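Crate expectations: a winter of buying vegetables out of boxes

I used to be a fridge-shelf shopper. You know the sort, straight past the loose stuff to the bagged spinach, the tray of capsicums under plastic, the carrots that come in a kilo whether you want a kilo or not. Then the supermarket at our end of town shut for a refit and I had to go somewhere else for my veg, and somewhere else was Pultum.

Pultum is a produce shop, mostly. It started in a shed out on the highway and it still feels a bit like a shed, even now it's in a proper building with proper lighting. Everything comes out in timber crates on a stepped stand, tilted so you can see what you're getting, and you pick it over yourself. There's no music. There's a set of scales that takes forever to settle. I went in grumpy for onions and came home with onions, a bunch of silverbeet the size of a toddler and a strong opinion about crates.

The opinion is this: food looks better in wood, and I buy better when it does. I know how that sounds! I have tried to argue myself out of it. But put tomatoes in a slatted box and let them pile up on each other and I start thinking about dinner, real dinner, with the good oil. Put the same tomatoes in a clamshell and I think about a sandwich, maybe, if there's bread.

It works the other way round too. A crate shows you how much is left. On a Sunday morning the boxes are heaped and everyone is polite, and by mid-afternoon there are two lonely things rolling about on the slats and you feel you ought to take them home out of kindness. I've bought a lot of vegetables out of kindness this year. 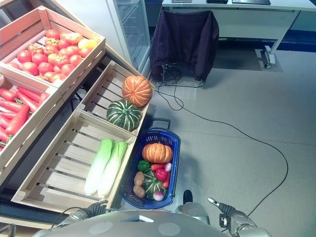

Tomatoes up top, pumpkins next door and plenty of room left around the wombok.

Let me talk about the wombok for a minute (napa cabbage, if you grew up calling it that, and Chinese cabbage if you grew up at my place, where it went into exactly one dish, with the crunchy noodles). It's the thing I've changed my mind about most. A whole one is a commitment. It takes up half the crisper and it doesn't seem to get any smaller for the first three nights. But it's such an easy vegetable to live with. The ruffly ends go into soup right before you serve it, the thick white bits get sliced and fried hard with ginger, and whatever's left I salt and squash into a jar and forget about until it smells interesting.

Pumpkins I was already sold on, though I'd only ever bought them in wedges. Whole is the go. A whole pumpkin will sit on your bench for weeks looking handsome and asking for nothing, and when you finally get the big knife out you feel like you've done something with your evening. The stripy green ones are my pick for roasting with the skin on. I scoop the seeds, rinse them badly, and toast them with too much salt.

And carrots, loose carrots! I'd forgotten they come in different shapes. I like the long skinny ones for roasting whole and the stumpy ones for grating, and if there's a forked one I'm having it. A bag never gives you the choice.

The basket matters more than I'd have guessed. A trolley makes me stupid. I fill it because it's there. With a plain plastic basket you feel every decision in your elbow, and the second melon goes back. My system, if you can call it that, is heavy things first and flat, long things up the side, tomatoes last and on top where I can keep an eye on them. I've only had one real disaster and it involved a mango.

Naturally I then decided I needed crates at home. The shop's own are made by a little outfit called Pruvwood, who'll sell you a single one if you ask nicely, and I asked nicely twice. I've got a deep one for spuds and onions (yes, I know they're meant to be kept apart, I've put a bit of cardboard down the middle) and a shallow one on the bench for whatever's ripening. The shallow one is the better buy. When things are spread out in one layer you find the soft one before it takes its neighbours with it, and the gaps in the slats let a bit of air through underneath. Mine sits on a Juhl trolley I've had since my first share house, and the fit is so good you'd think I'd measured.

A few things I'd pass on if you're tempted. Sand the inside edges before you put anything thin-skinned in there. Don't line it with a tea towel, you'll only hide the grotty bits. Give it a brush out once a week, outside, and leave it in the sun for an hour. And buy less than the crate holds. It took me ages to be comfortable with a half-empty box, but the half-empty weeks are when everything gets eaten.

The supermarket has opened again, by the way. It's very shiny. I went in for dishwashing liquid and had a look at the veg on the way through, and then I drove over to Pultum, where they'd just put out the first of the broad beans.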